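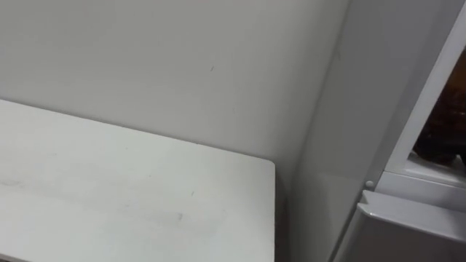

Grorkside's meal-delivery pilot has now run since May, and I am less sure of it than I was when I wrote the proposal. We promised 301 households a hot lunch on weekdays. We have 279 signed up, and I don't believe all of them are eating what we bring. Our sign-up form asks whether people have somewhere to prepare food, and nearly everyone ticks yes, but that can mean a bare white tabletop pushed up against a plain wall with a tall white appliance in the corner, and no way to tell from a tick whether anyone cooks there. I would not read much into that question, and I have stopped using it to set priorities.

The Mosoti route works. The Ilar route does not. Drivers are regularly back after two o'clock, and the lunches at the end of the run go out late. Digby Doolan redrew the route twice and each version looked fine on the map. I have asked for real arrival times at each door before we redraw it again.

On money, we paid the kitchen for 1,199 meals in the last billing period. The delivery sheets don't agree with that number, and I can't yet say which is wrong. Until I can, please treat any cost per meal you hear from us as a guess. Noreen Madigan is going through the sheets by hand.

The survey you asked for came back very positive. It was handed out by the same drivers who bring the food, and it was collected by them too, so I give it little weight.
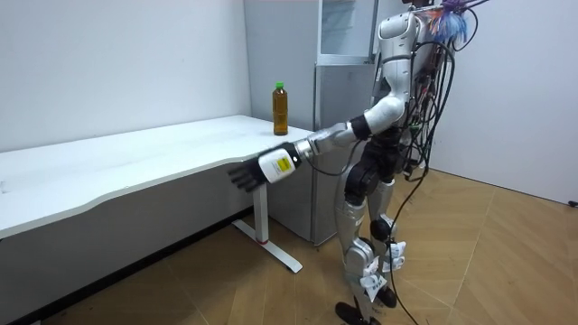 Naomi Lyimo disagrees with me about the survey and wants it on record that people on her route wrote long comments, some of them sharp, and that she doesn't think they held back for her sake. She would also like the late lunches dealt with before anyone spends money on a second survey. I agree with the second part.

We are asking for 3 changes to the grant terms: a later start for the Jando route, permission to move the unspent printing money into fuel, and a new due date for the final figures. I would not approve the Jando route at all until Ilar runs on time.

Godfrey Kimaro
Wed 30 August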